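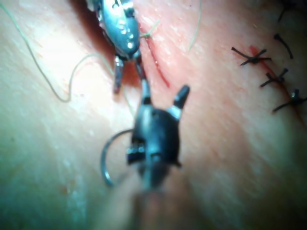

Suturing with two instruments, needle in the lower one, finished knots off to the right.

Last updated 24 September 2025
5 min read

1/ OK, a few people asked me to write down the rules we use for robotic suturing practice at Hatlow, so I'm doing it as a thread. They're house rules. If your program has its own, follow those and come argue with me in the replies!

2/ Quick background. I look after the training recordings. People stitch, the system logs the tool motion and the video, and then somebody (usually me, with a very large coffee) decides which runs are good enough to keep. Our current set is called Urby and it has 1,113 stitches in it.

3/ Rule one is the oldest and the one people break most: if you can't see the needle tip, you don't move the needle. Stop, shift the tissue or shift the view, find it again. I don't care if you "know where it is." I've known where my car keys were plenty of times too.

4/ Rule two, park the needle somewhere sensible between bites. I like the arc swung out over open space, well clear of the stitches you've already tied. Old knots have tails, and tails love to grab things.

5/ Which brings me to tails. Ours get trimmed short but never flush. Too long and they wander into the next stitch, too short and the knot can work loose. We had a whole back-and-forth in March over how short is short, and I'll spare you most of it. Where we landed: the trainee picks a length, says it out loud for the recording, and sticks to it for the whole line.

6/ Rule three is slack. Keep the loose thread on one side of the work, and know which side before you start. A lazy loop lying on the tissue is fine. A loop that crosses the wound while you're closing it is a fail on our sheet, even if you get away with it.

7/ (Yes, even if you get away with it. I score how you did it. Pretty knots at the end don't buy that back.)

8/ Rule four: handoffs happen tip to tip, close together, with both tools in view. One tool doesn't let go until the other one has a firm hold. Sounds obvious, I know. But when I went back through 307 handoffs in the older recordings, 20 of them had a moment where neither tool really had the needle. Those are out of Urby now.

9/ Rule five, and this is the automation part. We've been writing down when the machine is allowed to do the next step by itself. In our draft, it can propose a needle path, and it can drive that path once a person has said yes to that one stitch. One yes, one stitch. No saying yes to a whole row.

10/ I got pushback on that from Iona Innes, who thinks it's too slow and that people will start tapping yes without looking. She has a point about the tapping! So we added a short pause before the button wakes up. I hate the pause. I'm keeping it for now.

11/ Rule six: the hands stay on the controls while the machine drives. Folding your arms to watch counts as leaving. So does reaching for your drink, and I say this as the person who got written up for it.

12/ Rule seven is about force. If the tissue starts to bunch or lift with the tool, you stop, whatever the readout says. The readout is handy and I like it a lot, but the Benkirane console we train on shows it in a corner, and your eyes shouldn't be in the corner during a pull.

13/ Labeling, for the three of you who care. Every run gets tagged by stitch, and each stitch gets a start, a bite, a pull, a knot and a cut. If a step was redone, you tag the redo as well. Please don't tidy it up! The messy ones teach the most, and a set with only clean stitches gives you a system that has never seen trouble.

14/ The handoff tag was a pain, by the way. Does it start when the second tool touches the needle or when it closes? We went with closes. The Gronemitz folks went with touches, so if you're mixing their recordings with ours, fix that first or your timings will look very strange.

15/ Someone asked how many stitches before a trainee moves up. We ask for 158 logged and passed, and I couldn't give you a grand theory for the number. It was the length of the old practice booklet and it stuck.

16/ Things still open on my list: left-handed setups, what to do when a thread frays halfway along a line, and whether a stitch the machine started and a person finished counts toward the total. I'm leaning no on that last one, but make your case.

17/ I'll post the scoring sheet once I've fixed the typo in rule three, where it currently says "keep the loose threat on one side."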